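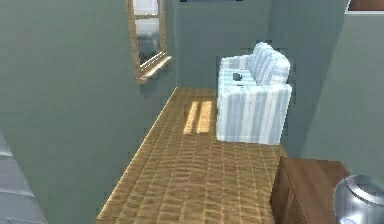 Visit to Driltier: notes for students

Read these before the visit on 2025-08-01. Our host is Nathalie Verbruggen. Dong-hyun Jang will run the simulator on the main screen, and Rebecca Vitale has the sign-in sheet.

What you will be shown

The demonstration is in simulation. The software is called Brileo, and it renders furnished rooms in which a navigation program can be tested. The room at the top of this handout is a small one with a window, a striped armchair and a patch of sunlight on the floor. Expect to see three rooms in the session, each with a different layout.

Dong-hyun will give the program a goal in words, such as "go to the armchair," and let it plan a path. A run takes about four minutes. You may ask him to stop between runs but not during one.

What to watch for

1. Light on the floor. Bright patches can be mistaken for a change in surface. Compare the camera view with the depth view if both are on screen.

2. Rendering faults. Jagged dark lines sometimes show along the outline of furniture – there are some around the armchair. Note whether the program's map has them too.

3. Objects close to the viewer. When only the top and a corner of a cabinet are in view, how much floor does the planner treat as blocked?

4. Small things on seats. The dark item on the chair may be a remote or a phone. Write down what label the program gives it, if any.

After the visit

Hand in one page on a single run. State the goal, the path taken and one point where the plan changed. If it never changed, say so and explain why you think it held. Tài Tạ will collect the pages in room 19.

Background reading is chapter 3 of the course reader, the section on path planning. The part on mapping was covered in May and will not be repeated.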